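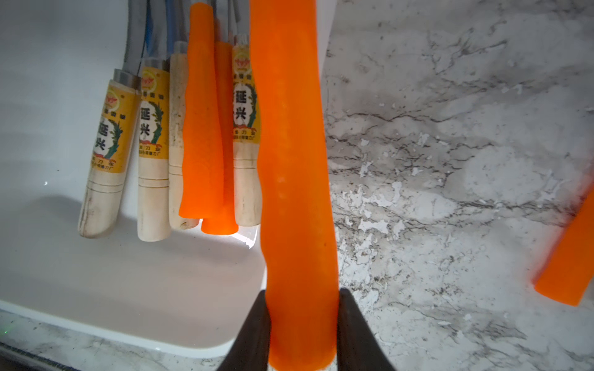 Orange handle, with carving tools at the white tray.

Prelidell Relief Print Workshop
Minutes of the Technical Meeting, 3/27/19

Apologies: received from the paper store representative. Written notes on stock were supplied ahead of the meeting and are taken under Paper.

Minutes of the previous meeting

Accepted with one correction. Under Presses, "blanket" should read "packing" in both places. The felt blankets belong to the etching press and were not discussed.

Matters arising

The drying rack has been moved away from the radiator. Curling on the lower shelves has been reduced but not removed, and the sheets nearest the wall still lift at the corners. The rack will stay where it is until the end of the heating season and be looked at again then.

The spare key to the paper store has been found. It was in the blotter drawer and has been returned to the hook.

The old register of editions has been copied. The copy does not include the loose slips tucked into the back cover, several of which record destroyed blocks. These are to be copied separately and kept with the register. Action: register holder.

Paper

The written notes were read. The store holds 2000 sheets of the Zikemero medium-weight stock, all from a single making. The heavier stock is down to part packs and should not be promised to anyone planning a full edition.

Two members reported that the Zikemero paper takes oil-based ink well when dry but stretches more than expected when damp. On a three-block print the error builds up across the sheet and is worst at the edge farthest from the pins. It was agreed that multi-block work on this stock should be printed dry until the trial described below is finished.

Trial procedure was agreed as follows. Sheets are cut from the same pack with the grain direction marked in pencil on the back. One group is kept dry. The other is interleaved with damp blotters overnight under a board. Both are printed from the same block with the same packing, and the distance between the register marks is measured along and across the grain. Results go on the standard form, including failed pulls. Failed pulls were left out last time and the figures could not be used.

A question was raised about storing part packs on edge. The paper store has no room to lay them all flat. The meeting preferred flat storage under the bench to edge storage in the store, provided the bottom board is raised off the floor.

Inks

The Anow black has been in use since the last meeting. Body is stiff from the can and it needs more working on the slab than the previous black. Once warmed it rolls evenly. Fine white lines in wood hold open for a full run, and wiping of the block between pulls has dropped off. Drying on the Zikemero stock is slow. Prints stacked without tissue the next day offset onto the sheets above.

Anow extender was tested with the blue only. It keeps its color but goes tacky toward the end of a session. There was some disagreement over whether this is the extender or the amount of magnesium carbonate added to it. The test will be repeated with nothing else in the mix.

Skin on opened cans continues to be a problem. Members are reminded to level the surface and press the waxed disk down onto it before closing the lid. Ink should be taken from the top in a flat layer. Several cans have been dug out at the center and have dried around the sides — these have had to be thrown away.

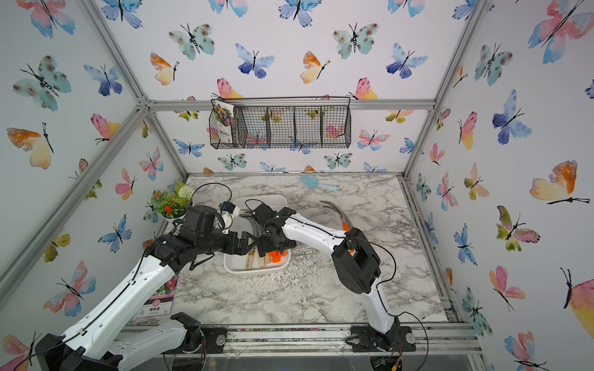
Color proofs are still being judged in whatever light and against whatever background happens to be free, and the notes on the proof sheets differ enough that the same pull has been marked both "too warm" and "too green". The meeting agreed that one wall should be set aside for viewing and kept plain. Patterned surroundings were considered unsuitable for this purpose, particularly a wallpaper like the white one with watercolor butterflies, where blue, teal, pink, orange and yellow all sit next to the proof and affect how a pale tint is read. A neutral gray board was preferred. Board of a suitable size is on hand but has pin holes along one side, which may be turned to the bottom.

The lamp over the viewing wall will need changing. The present one was chosen for the cutting bench and leaves a bright patch on any glossy ink. A second lamp at a lower angle was suggested, and also a diffuser on the existing fitting. The diffuser will be tried first.

Proofs are to be marked on the back in pencil with the block, the ink mix by weight, the paper, and whether the sheet was damp or dry. Mixes described by spoonful will no longer be accepted in the register.

Blocks and cutting

The delivery of end-grain blocks was inspected. Faces are flat and the joints are tight. Type height varies from block to block by more than the supplier allows, and the low ones will need paper underlay. They have been marked on the side. It was decided not to send them back, as they are otherwise better than the last delivery and the underlay is a small job.

Side-grain plywood remains the usual material for large work. Tear-out on the cross-grain cuts was discussed at length. Members who seal the face with thinned shellac before cutting report cleaner edges. Those who do not seal reported that the shellac hides the drawing and that a sharp tool is enough. Both methods remain acceptable. A sealed block must be noted as sealed in the register, since it takes the first few inkings differently.

Sharpening

The water stones have been flattened. The fine stone was dished near one end from V-tools being worked in the same place, and it will not stand many more flattenings. V-tools and small gouges should be worked on the slip stones, with the bench stone kept for flat bevels.
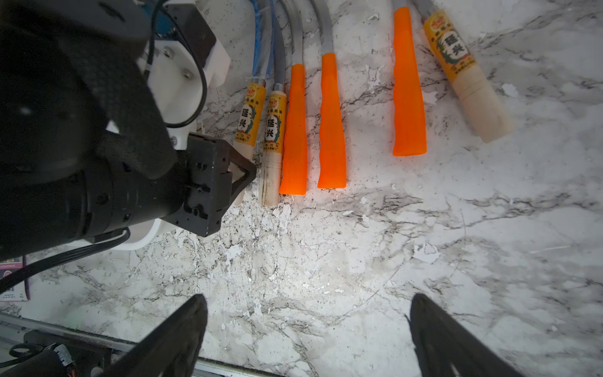 A burr left inside the curve of a gouge was given as the most common fault. It is removed with a slip of matching radius laid flat in the channel, with no lift at the heel. Lifting puts a second bevel on the inside and the tool then rides up out of the cut. Strop compound should be applied sparingly, as the build-up in the strop grooves has rounded the edges of several tools that had been correctly ground.

The proposal for a powered wheel was deferred. Objections were heat at the edge, grit close to the inking area, and the lack of a free outlet that is not shared with the hot plate. If the proposal returns it should state where the wheel would stand.

Presses

Pressure on the larger press is uneven from side to side. Packing was removed and replaced, with no change. The bed was checked with a straightedge and found true. The adjusting screws have been marked with paint so that any creep can be seen, and readings are to be taken before and after each long run. Until the cause is found, large blocks should be placed centrally and not against the rail.

The small press is in good order. The tympan has been replaced.

Circular 2268 on solvent rags was read out. Rags go in the lidded metal can and the can is emptied at the end of every session, including short ones. Vegetable oil is to be used for the first cleaning of slabs and rollers, with solvent only for what remains. Rollers are to be hung. One has a flat from being left standing on the slab and is now kept for extender tests.

August exhibition

The Lucero gallery has confirmed the lower room for August. Hanging is from the rail only, with no fixings into the plaster. Frames deeper than the rail hook will tip forward and should be fitted with low rings. The gallery asked for plain labels without prices, with the price list held at the desk.

It was agreed that each exhibitor may submit up to three prints, of which two will be hung if space is short. Entries should be editioned and signed before delivery. Work printed with the Anow black must be dry to the touch before it is mounted, and given the drying times reported above this means the last printing should be finished well ahead of delivery. Glazing was discussed. Acrylic was preferred for the larger frames on weight, glass for the rest.

A small case of blocks and tools will be shown beside the prints. Edges must be guarded. The case has a lock but the key does not turn, and this should be seen to before anything is lent to it.

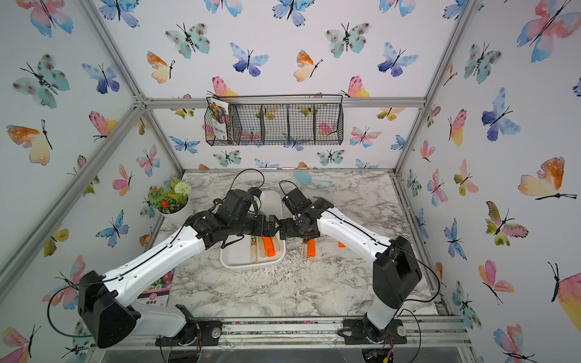
White tray on the marble-patterned tabletop, butterfly wallpaper behind.

Any other business

The supply of blotters is low. Used blotters may be dried and put back if clean, but not those with ink on them. Blotters marked with a cross are for the damping trial and should be left alone.

A request to use the workshop for screen printing was declined for the present. There is no washout sink, and emulsion would have to be kept out of the light in a room that is lit for cutting.

Actions

Loose slips from the register to be copied — register holder.
Damping trial on Zikemero stock to be run and forms returned — paper group.
Extender test to be repeated with the blue, no other additions — ink group.
Gray board and diffuser to be put up at the viewing wall — ink group.
Screw readings on the larger press to be kept with the press log — all users.
Lock on the exhibition case to be repaired — exhibition group.

Next meeting to be called once the damping trial forms are in.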